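3.2 Setting the table and storing the cutlery

The second group of households in our study eats at a table in the living room and has no drawer near it. In these homes the cutlery is carried between the kitchen and the table in one container, and the same container is often used to keep it between meals. We wanted to know how people sort cutlery of mixed shape and material when the container has no inner divisions, as this case is little studied. Earlier work on household order (Ostrowski and Halvorsen; Castellanos) deals mostly with drawers with fixed trays, where the tray already decides a large part of the result.

Each participant was asked to put all the cutlery into the container "as you would do at home" and received no other instruction. The tablecloth was left on the table, because most participants told us in the first interview that they never remove it between meals. In total we recorded 70 sessions in 35 homes, two for each home. The first session was made in January and the second one in spring.
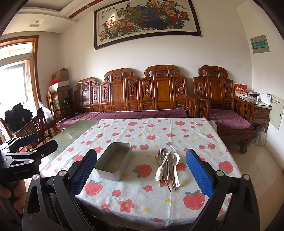

Participants differed mainly in what they picked up first. One part of them began with the long and thin pieces, the chopsticks above all, and laid them along the long side of the box. The others took whatever was on top of the pile and corrected the order later. The first way was slower at the beginning but needed fewer corrections, and this difference was present in both sessions.

Material played a smaller role than we expected. Only a few participants kept metal and non-metal pieces apart, and when we asked about it, they gave reasons of habit. One participant explained that her mother did not want metal forks to scratch the lighter spoons, and she continues to do it although she does not believe in it very much. Direction was more important. In 20 homes all handles had to point to the same side, and a piece placed in the wrong direction was turned even when the person had already finished.

Figure 4. Mixed cutlery beside the open metal container on a printed tablecloth.

The pieces shown in Figure 4 include forks, spoons and wooden chopsticks. We come back to the question of chopsticks in Section 4, where they are compared with the long serving spoons of the Boateng set.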